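Dec 12, 2020
Bench notes, Bermúdez building, packing room

Carried on with the wrap trial for the orange bottles. The stock is the 473 ml Meltora, same lot we had on the shelf last time, caps on and labels already applied at Prollton. Goal for the day was to settle how they go onto the yellow sheet and which way they face, so the instruction card can be rewritten before the Durar order.

Setup. Green mat on the work table, the old one. I looked at using the newer mat from the cupboard but it has a curl in it from being rolled up and the bottles creep toward the low side. The old one is worn but it lies flat and they stay put when laid down. Wiped it with a damp cloth first and let it dry. Tape gun, scissors and spare sheets stay on the cart from now on. When they were on the table they kept ending up underneath things.

Sheets. We are still on the yellow plastic. It comes off the pack with fold lines and needs to be pressed out flat by hand before anything goes on it. If that gets skipped, the fold lifts the edge and the bottle rolls back off. I tried weighting the corners with tape rolls and it was slower than just holding the sheet down with one hand. Going back to the hand. The person at the corner seat does the sheet and someone else handles bottles. Trying to do both from one seat means reaching across the table all the time.

Bottle direction. Tried them standing first. They take up less of the mat that way, but one knock and they go over, and then the label gets scuffed on whatever it lands against. Laid down is better. Caps toward the sheet, label up where possible. With the caps all toward the sheet it is easy to pick one up by the base end and the cap end together and set it down without turning it around. A bottle that gets put down facing the other way is not a problem by itself but it has to be turned at some point, and that is where the slow ones came from.

Label check. Look at the whole label before wrapping, including the columns of small print. Last round, 2 bottles were wrapped with a lifted label edge and we only found it after the tape was on. The seam is the spot to watch. Run a thumb along it. If it is lifting, the bottle goes in the gray tub and gets a note. Don't press it back down and hope, it comes up again in the box.

Wrap. First version was a straight roll from the near edge, sheet square to the bottle. It leaves too much loose plastic at the base and the tape doesn't reach. Second version starts with the bottle on the diagonal, base end toward the corner, corner folded over the base, then roll. Tighter, and it used 3 pieces of tape where the straight roll wanted more. I want to see it done by someone who hasn't practiced before I call it the method.

Caps. They are clear plastic and they mark easily. Two of them touching in the box is enough to leave a line. The diagonal wrap gives a double layer over the cap if the sheet is started far enough back, so that may fix it. If not, we ask Prollton for the divider cards they offered in March. I would rather not add another part to the kit.

Boxes. A wrapped bottle fits the short carton lying down, snug on the long side. Upright doesn't fit with the flaps closed. The tall cartons would take them upright but we have hardly any left, and the Durar people asked for the short ones anyway since they stack on their shelving.

Open items:
- Rewrite the instruction card. Drop the standing layout completely.
- Order yellow sheets. The open pack will not last through the Durar order.
- Ask Prollton about the lifted seams, send photos of the ones in the gray tub.
- Scissors need sharpening or replacing.
- The seat at the near corner is too low for holding the sheet down for long. Find the other chair.

For the next session I'll keep to sets of 4 on the table at a time, everything else stays in the crate under the window until those are wrapped.

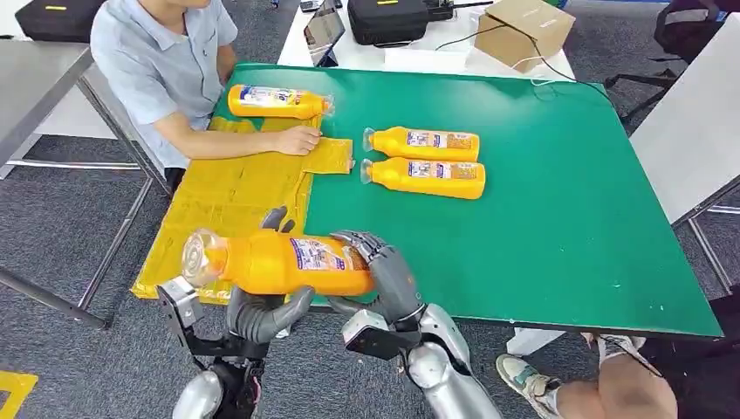 With more than that out they start touching, and then we are back to sorting out which ones have had their labels checked. Crate is marked, lid off, ready for the morning.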